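Volundale Guest Rooms: Progress Report to the Premen Fund, January

We're well past the halfway mark and it has been a really good stretch! Your grant covers the refit of 11 bedrooms at Volundale, and 9 of them now have their beds, bedding and storage in place. The last two are waiting on mattresses from Jikar, who have promised them before the month is out. 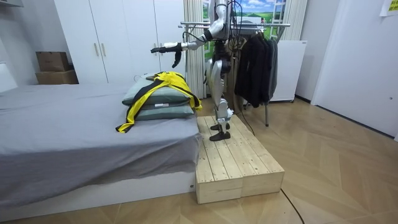 Storage was the thing former guests asked for most, so every room gets a proper wardrobe. We went with tall white ones with flat doors, and they make even the smaller rooms feel calmer. The gray fitted sheets were a bit of a gamble (we'd always bought white) but they look lovely with the gray-green pillows, and we've ordered spares from Hegazy for the linen closet.

Spending is on track. The bedding order came to $218 under the estimate, and with your approval we'd like to put that toward bedside lamps, which we cut from the first budget and have missed ever since. 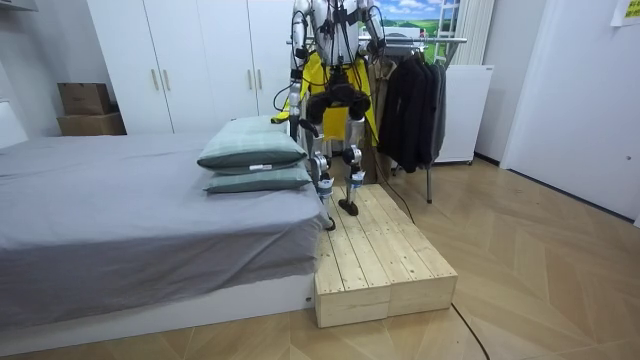 We'd also like to hold back about $500 for touch-up paint and door handles in the upstairs hall. Next up are the curtains for the street side, then the last two beds. Receipts for everything so far are attached, and the room-by-room list will follow with the next report.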